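What the back corner is doing in April

The magnolia finished early this year and the ground under it is covered in brown petals I haven't raked. I've decided to leave them. My neighbour Begoña Arrieta says they rot down by winter and feed the tree, and her magnolia is twice the size of mine.

I moved here from Culla four years ago and the back corner was the first part of the yard I sat in. It had one plastic chair and a tap that dripped. I still go out there most mornings with my tea, before the traffic starts. Some days I write a few lines and most days I don't.
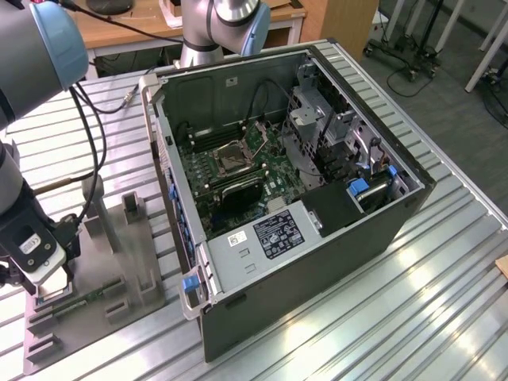
The poem I've been working on is about that tap. I've got 70 lines of it and I think I'll keep nine. The trouble is the middle, where I wanted the water to turn into my grandmother's voice, and every time I read it back it sounds like something off a greeting card. Kristine Javier read it for me and put a pencil line through the whole second page. She left the part about the bucket alone, so the bucket stays.

I've also been reading an old herbal, a reprint of one from 1622. The writer gives every plant a temper. Rue is bitter and faithful. Fennel is vain. I tried it with my own beds and got as far as the mint, which I'd call greedy, and the grey lavender along the fence, which I can't make up my mind about. It looks half dead for months and then flowers when I've stopped checking.

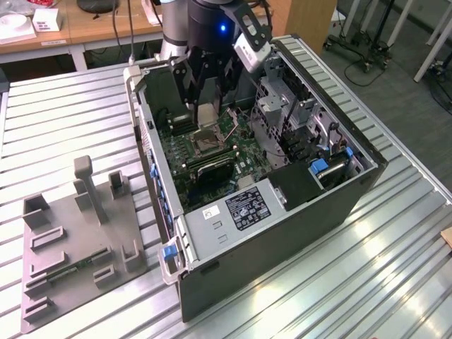

Nestor Tagle gave me a cutting of his jasmine in a yoghurt tub and it has put out two new leaves. I've planted it near the chair so the smell will reach me in the evenings, if it lives. His came from a garden in Promden that was later paved over for parking. I think about that when I water it.

The moon was very bright last night and I went out in my slippers to see the white flowers. There were moths on the tobacco plants. I stood there until my feet got cold, then went in and wrote this:

The tap lets go of one drop.
The bucket answers.
I was going to say something
but they had it covered.

That might be the ending, or it might be a separate poem. I'll send both to Kristine and see where the pencil goes.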